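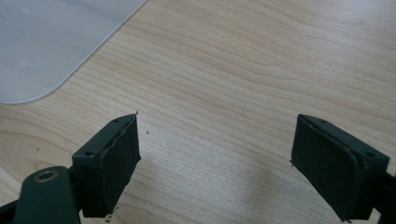

Chapter 5
When the Grip Goes

Mererid Prydderch

Most accounts of robot failure start with the software. I have read a great many of them, and I distrust the habit. Software leaves logs, so software gets the blame. A foam pad leaves crumbs on a table, and crumbs get wiped up before the meeting.

Look at the pads at the head of this chapter. The left one has a ragged upper edge, with a torn-looking seam where it meets the housing, and there are dark specks on the wood nearby. The right one is in better order. A tool in that state may still close on command, and nothing in its commands need say that one side has changed.

The case we shall follow comes from Clandow, where a packing cell dropped 54 trays in one October. The supplier, Hostico, put it down to "variation in the goods". The site put it down to the vision system, and paid for a new one. The drops went on. A fitter then changed a pair of pads for an unrelated reason and the trouble stopped for 831 cycles, at which point somebody wrote it up as a success for the new cameras.

I don't say the pads were the whole story. The records are too poor to show that, and the Nechyporuk report, often quoted as if it settled the matter, looked at a different gripper on a different floor. What the records do show is that no pad had been inspected in more than 1,333 hours of running, although the checklist had been ticked every shift.

A tick is weak evidence. It tells you that a pen was to hand. Before you accept one, ask what the person was meant to look at, what a bad pad would have looked like to them, and whether they were allowed to stop the line if they saw it. At Clandow the answer to the last question was no.

5.1 What counts as a fault?

Makers like to separate wear from failure. Wear is expected, they say, and failure is not. The line is handy for warranty claims and of little use to anyone standing near a moving arm - a dropped load falls just as far either way. In this chapter a part is at fault once it can no longer do its job across the full range of loads it is rated for, whether or not it has dropped anything yet.

Related items
Chapter 4: Guards, Gates and Wishful Thinking
Reading a Maintenance Log
The Gumden Stoppage: A Second Look
Worksheet: Pad Inspection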